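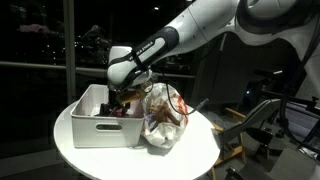

Issue 3

The evening section of the manipulation project at Pearce has now completed its first term, and it seems proper to set down what the students were asked to do and how the work was organized. I write as the supervisor of the section. The views given are my own and do not bind the department.

The assignment is simple to state. A robot arm is given a white plastic bin and a plastic bag on a round table, and the students are to have it handle household items one at a time. The task was chosen in July, after a longer proposal involving drawers and shelves had been set aside as too broad for a single term. Students who had entered the Esidberg competition the year before argued for the drawers with some force. Their objections were recorded, and the matter may be taken up again in the spring.

Sessions begin at 6 p.m. and end when the building closes. Each team submits a written plan before it is given time on the arm, stating which items it will attempt, the order in which it will attempt them, and the conditions under which it will stop. Plans that omit the stopping conditions are returned. This rule was unpopular in the opening weeks — several teams lost an evening to it — but the later plans were much better than the early ones.

The software for the project is kept under the name Rukon. It began as a small set of scripts written by an earlier class and has been revised by every group since. The present version stores each attempt with a short note from the team, and by the end of the term the record held 595 attempts, of which 144 were marked for review. A mark of this kind carries no penalty. It means only that the team could not agree on whether the item had been properly held, and the disagreements themselves have been useful in class.

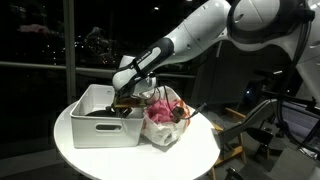 One student wrote in the course log that soft items should be graded apart from rigid ones, as a folded cloth gives the fingers very little to close on and a team that draws two of them in a row is at a clear disadvantage. The same entry asked that the weighting be announced before plans are due. I have accepted the second request in full. The first will be tried next term with separate score sheets, and the results compared with those already on record.

Funding for the coming term has been confirmed at $2,000 through the Fumora grant. The greater part will go toward replacement fingertips and a second set of bins, so that one team may prepare its items while another is at the table. Teams wishing to continue should submit their names with a revised plan, including stopping conditions, before the first session.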